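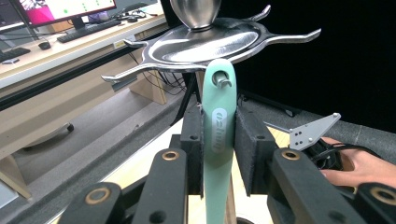 About Lendstead

Lendstead School of Household Cookery is an independent, nonresident school for adults. It offers instruction in everyday cooking, kitchen management and food preservation to people who wish to feed themselves and their families well. The School does not train professional chefs and does not award degrees. Students who finish a full course receive a certificate of completion.

The School occupies two floors of the former Kuston Dairy building on Brunet Street. The teaching kitchens are on the ground floor. The reading room, the office and the lecture room are upstairs and may be reached by elevator from the side entrance.

Our Purpose

The founders of the School believed that plain cooking could be taught to any adult who was willing to practice. That belief still guides our courses. Students learn to plan a week of meals, to shop from a list, to store food safely and to prepare a range of dishes without relying on a printed recipe at every step. Teaching is done in small groups, and most of each class is spent at the stove or the worktable.

History

Lendstead began as a series of evening classes held in the basement of the Undaleck Public Hall. The first course covered bread, soups and the use of cheap cuts of meat. Demand soon passed what the hall could hold, and the School leased its present quarters after the dairy moved its operations out of town. The old loading room became the first teaching kitchen. A second kitchen was added later, when the daytime program was opened to retired persons and to parents of school-age children.

The School's collection of community cookbooks was started with a gift from a former student and now holds 3,001 volumes. Many were printed by churches, granges and women's clubs in the surrounding counties. The collection may be used in the reading room during office hours. Books do not circulate. Photocopies can be made at the desk for a small charge.

Courses of Study

Instruction is divided into four courses. Foundations of Home Cooking is open to all and is required before any other course. Baking and Pastry for the Home covers yeast breads, quick breads, pies and simple cakes. Preserving and Canning is offered in the summer and early fall, when local produce is in good supply. Cooking for Special Diets addresses meals low in salt or sugar and is taken by many students who cook for an older relative.

The School enrolls 420 students in a year. Day classes meet in the morning and evening classes begin at half past six. The winter term opens in January. Students in Foundations who miss more than two meetings are asked to repeat the course in a later term, and no further tuition is charged for the repeat.

Faculty

Instructors are chosen for their experience in teaching as well as in cooking. Several came to the School from careers in home economics, hospital food service or county extension work. Each new instructor assists in the classroom for one full term before taking charge of a class.

Governance and Support

Lendstead is a nonprofit corporation governed by a board of trustees. Tuition pays the greater part of its expenses. The remainder comes from annual gifts and from the Undaleck Fund, which provides tuition aid to students of limited means. Applications for aid are confidential and have no bearing on admission.

Visitors

Prospective students are welcome to observe one class without charge. Visits should be arranged through the office in advance. Street parking is available on Brunet Street, and the lot behind the building is reserved for instructors until five o'clock. Visitors are asked to wear closed shoes in the kitchens.

Course bulletins and application forms are available at the office and will be mailed on request.

This page was last revised 19 Oct 2004.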